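Saresach Surfaces

A small collection of pictures and notes on everyday household surfaces: tabletops, counters, shelf boards, box sides and the edges where they meet. It was put together at the Diline workroom in Drendunham and is kept in one folder per room.

Contents

images/ – the pictures, in color, not retouched
notes.csv – one row per picture
rooms.txt – short list of rooms and what was in them
CHANGES – what was added or removed

There are around 1,000 pictures in this release. Most were taken at close range, so whole pieces of furniture are rare.

Columns in notes.csv

file – name of the picture
room – kitchen, hall, bedroom or workroom
main – the surface that fills most of the view
second – the neighboring surface, blank if there is none
pattern – plain, speckled, veined or striped
light – even, shaded or overexposed

The pattern column goes by looks only. "Veined" covers anything with a marble pattern, whether it is stone, film or printed board. Material was not recorded. Where two surfaces meet along a rim or strip, the strip is not given its own row.

Known problems

Bright patches near windows lose all pattern. The 4 hall folders use an older spelling of "gray" in the notes. Version 2 fixes the duplicate rows from the February release.

Maintained by the Maes project. Last updated September 2025. 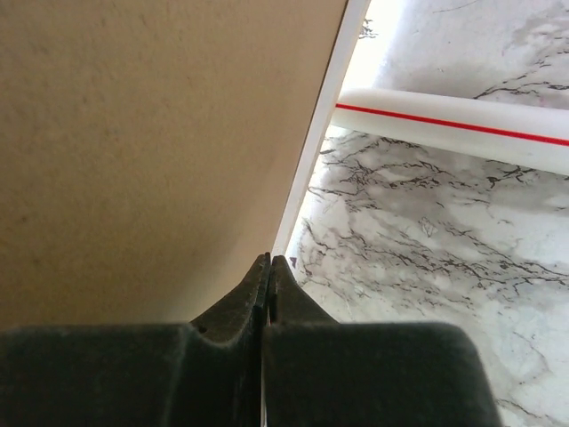

Faintly speckled beige surface and veined surface with a white strip between them; light: overexposed at top.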